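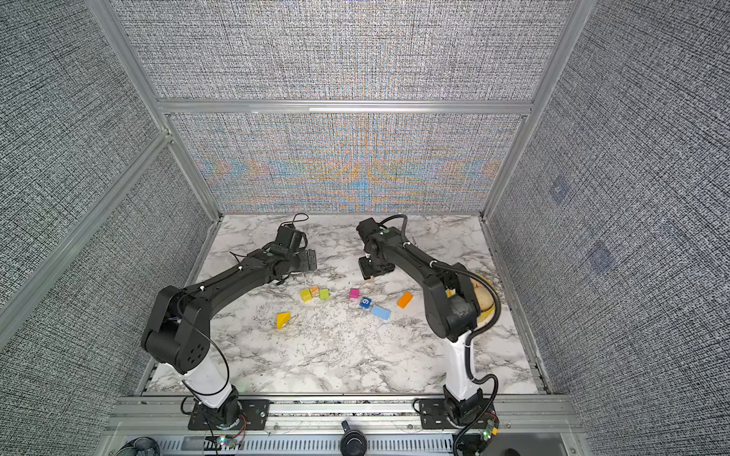 Contents Previous Next Glossary Index

Chapter 6
Recorded Laughter in the Half-Hour Comedy

A half-hour television comedy reaches viewers with one of three kinds of sound: the response of an audience present at the taping, laughter added during editing, or no laughter. Mixed cases are common. A show taped before an audience may still have its laughter shortened, raised in level, or replaced where a second take was used. This replacement is called sweetening, and the term will be used in that sense throughout the chapter.

The main case is Tromeo, a domestic comedy produced at the Derklow studios for the Uner network. Its sound logs survive for 49 episodes and list 2,753 separate laughs. Of these, 1,491 are marked as having come from the floor. The remainder were added later by an editor working from a tape library.
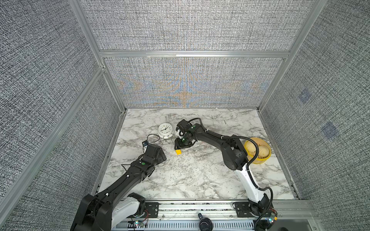 Why did producers add laughter to shows that already had an audience?

Editing broke up the natural response. When two takes were joined, the laughter from the first often stopped abruptly, and added laughter covered the join.

The logs also record the type of each laugh — chuckle, full laugh, or laugh with applause — and its length in seconds. Added laughs tend to be shorter than floor laughs and to end before the next line of dialogue. Floor laughs often run over the line, and the actors can be heard waiting.

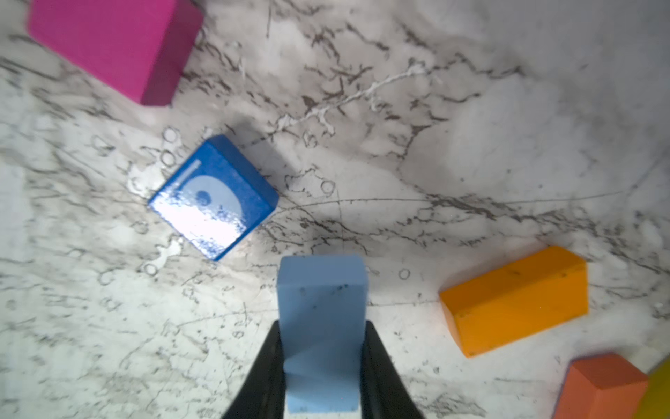
Waiting of this kind is known as holding. Stage performers learn it early, but it causes trouble in a show shot without an audience, where the pause has to be estimated. The Vondráček method, covered in Section 6.3, sets the pause at the script stage by writing a hold mark after each joke. Two episodes of Tromeo were made this way, and both ran long.

Section 6.1 deals with microphone placement over the seats. Section 6.2 covers the tape library and how laughs were cataloged. Timing is treated last and depends on both. Readers who have not worked with cue sheets should review Chapter 4 first.
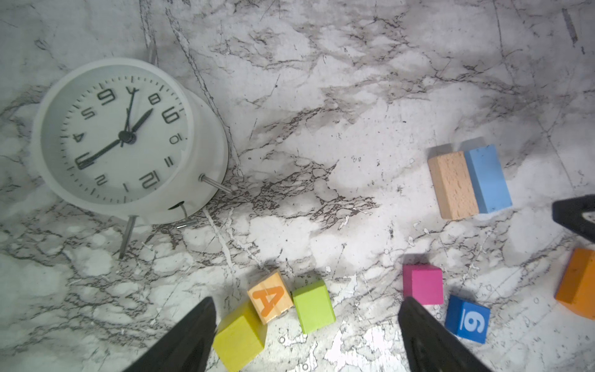
Figure 6.1. White analog alarm clock on its back.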